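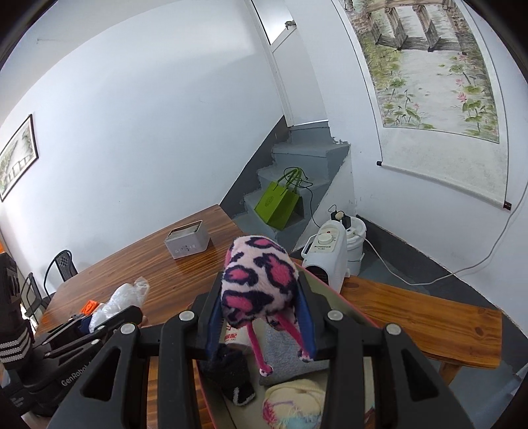

Prakitz Modar Adaptive Cruise Kit

If your car left the factory with plain old cruise control, the kind that holds one speed and happily drives you up to the bumper of the truck ahead, the Modar is the upgrade we get most excited about. It adds a forward radar and a small control box to your existing system, and from then on the car slows when traffic slows and picks back up when the lane clears.

We've had one in the shop wagon since December and we love it! Igor Walczak drove it home through stop-and-go on a Saturday evening and came back asking for a second kit for his own car.

How it works

The radar sits behind the lower grille and watches the lane in front of you. You set your speed with the stalk you already have. A new button on the side of the box picks one of 3 following gaps: short, medium or long. Medium suits most highway driving (long is lovely in rain).

The Modar works from 28 mph up to 109 mph. Under 28 it chimes and hands the pedals back to you, so it won't bring the car to a full stop at a light. It doesn't steer, either. Keep your hands on the wheel and your eyes on the road, same as with any cruise control.

What's in the box

Radar unit with bracket
Control box and gap button
Wiring harness, fused
Dash display, clip-on
Alignment card and printed guide

Will it fit my car?

You need factory cruise, an electronic throttle and stability control. Manual gearboxes are fine, though the system drops out when you press the clutch. Cars with a metal mesh grille need the Firnex side bracket, sold separately. Send us your model and year and Halina Wasilewska will check it against the fit list, usually the same day.

Installation

Plan on an afternoon. The harness plugs in without cutting anything, and the fiddly part is aiming the radar, so take your time with the alignment card on level ground. If you'd like us to do it, bring the car in and we'll take it for a test drive with you afterward.

Part number: 3910
Warranty: 3 years, parts and labor when fitted by us
Questions: ask for Halina or Igor at the parts desk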